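Closing a Long Cut: What We Learned About Suturing From a Pad of Tissue
2023-11-25 | By Eifion Morris
37 shares | 3 comments

Our group got the topic "wound closure" because the topic "knee braces" was already taken. By February I had read enough about stitches to ruin several family dinners, and I had strong opinions about curved needles, a thing I had never held.

The question we settled on was simple enough to fit on the sign-up sheet: does the spacing between stitches matter more than how tight each one is pulled? Our textbook says both matter, in the tone of a textbook that would like to move on. We wanted to look at a running suture along a straight cut, where one length of thread does the whole job, and compare even spacing with what our notes call "student spacing."

Most of our practice was done on foam pads from Bravier, which are clean, cheap and about as much like tissue as a couch cushion is. Foam holds a stitch wherever you put it. Tissue has views of its own. Bite too close to the edge and the thread can pull straight through; bite too far back and the edges roll under when you tighten, so that the wrong surfaces end up touching. Doucet, our lab section's shared workbook, gives this problem two lines and a smiley face.
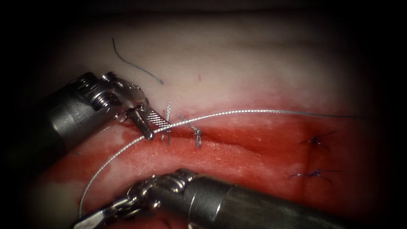
Fig. 1. Needle-driver jaws at the edge of the groove in the tissue pad, with a second grasper lying close to the red surface.

The groove in Fig. 1 is long and shallow, with slightly raised edges, and it changed how we wrote the method section. We had been drawing our cuts as a neat pencil line. Raised edges mean the needle has to come in at a steeper angle than our diagram showed, so we redrew the diagram. The color was a lesson too. Against all that red, the groove is much harder to follow than a black marker line on beige foam, and I have stopped making fun of people who ask for more light.

For the foam trials we placed 77 stitches and threw out 33 of them for reasons ranging from "thread snapped" to "fell asleep on the pad." The ones that remained suggest that uneven spacing caused more gaps than loose tension did. A slightly loose stitch could often be rescued by the next one. A wide gap stayed a wide gap, however hard we pulled, and pulling hard mostly gave us puckers.

The weak point is obvious: foam doesn't swell, bleed or slip. If we did the project again we would start on a wet material and keep the foam for learning knots. I would also measure the spacing before tightening, which we remembered to do on the last pad only.

Full stitch measurements are in Appendix B. The pencil diagram is in Appendix C, with the old angle crossed out.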